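4.2 Drying and curing the harvest

Set up the Lirkari drying cabinet before you cut the plants. It needs a level floor and 3 inches of clear space behind the rear vent.

1. Slide the hanging rails into the top slots until they click.
2. Plug in the cabinet and select DRY on the front panel.
3. Trim off the large fan leaves and hang the branches upside down. Leave a gap between branches so air can pass.
4. Close the door and let the cycle run. Check the thickest stems once a day.

Note: The display alternates between temperature and humidity. If it shows 78 for temperature, open the rear vent one notch.

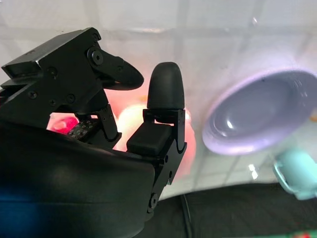 5. When small stems snap instead of bending, cut the buds from the branches and place them in glass jars. Fill each jar loosely.
6. Open the jars for 15 minutes each day during the first 2 weeks, then once a week.

Caution: Do not cure buds that smell of ammonia or show white fuzz. Throw out moldy material and wipe the cabinet with the Flatent cleaning solution before the next batch.

Caution: Unplug the cabinet before removing the fan cover.

Replacement carbon filters are sold through the Fultport parts desk. See section 6 for filter changes.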